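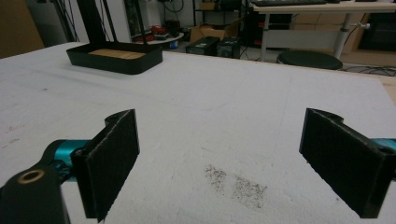 The purpose of this project was to establish a cleaning and tidying routine for the shared work table in Room 344 and for the floor area behind it. The room is used by several project groups in turn, and at the start of the spring term no group had been given responsibility for it between sessions. The table top is white, matt and slightly textured, and it shows dirt readily: faint scuff marks and light grey smudges are spread across it, and a patch of dark specks, like grains or dust, lies towards the front. The shallow black tray stands towards the far left of the surface. Beyond the table, an open cardboard box and two black computer towers are on the floor, which limits the space available for sweeping. The report sets out the method followed, the results and the recommendations made to the department.

Print this page
E-mail this page
May
By Hakim Ngui and Haziq Purba

1. Background

The teaching building serves more than 3,000 students. The corridors and lecture rooms are cleaned under contract by Flullow, whose staff do not touch work surfaces in project rooms. The agreement dates from a time when the rooms held only desks and chairs. Groups are expected to clear up after themselves, and the induction sheet says so in one sentence, without naming any materials or method.

In practice each group did something different. One brushed the table with a dry hand brush and let the dust fall to the floor. Another used wet paper towels from the washroom. We were also told that a kitchen scourer had been tried in a previous year. Dr Stojanović, who supervised the project, asked us to find out which method suited the surface and could be carried out by any student at the end of a session.

2. Method

Four methods were compared: a dry brush, a damp cotton cloth, a damp cloth with diluted washing-up liquid, and a white melamine sponge. The cloths and the brush came from the Stileo general cleaning set already held in the store. The sponges were bought from Flirkberg out of the project allowance.

Trials were first made on an offcut of the same table covering. The offcut was marked out into squares and each square was soiled with pencil dust, dry soil or a rubber shoe sole drawn across it under light pressure. Each method was applied for the same length of time. The squares were then left to dry and examined by both authors separately, under the ceiling light and beside the window. Where our judgements differed, the lower mark was recorded.

The chosen method was then used on the table itself at the close of every booked session, and the time taken was noted in the room log.

3. Results

The dry brush removed loose material well but had no effect on smudges. It also pushed fine dust into the texture if pressed down, and we recommend light strokes towards a dustpan held at the edge. The damp cloth lifted most pencil dust. Adding washing-up liquid improved the result on grey smudges, although a second wipe with clean water was needed to avoid a dull film. The melamine sponge removed shoe marks best. Repeated use left the surface of the offcut visibly smoother in that area, and it was not approved for regular cleaning.

The full routine of brushing, wiping and rinsing took 10 minutes when two people shared it. One person working alone took longer, chiefly on account of moving items from the table and putting them back.

4. Floor and storage

Items kept on the floor were the main obstacle to sweeping. We propose that a strip 40 cm wide be kept clear along the far side of the table. Boxes should be closed and moved to the store when they are no longer in use, and spare cables should be coiled and tied. Computers may remain on the floor only until a suitable shelf has been provided.

5. Recommendations

The dry brush followed by the damp cloth should be adopted as the standard routine. Washing-up liquid should be used on Monday only, with a clean water rinse. Cloths should be washed weekly and the brush replaced each year. A printed copy of the routine has been placed inside the store cupboard door, and the induction sheet should be amended before the autumn term.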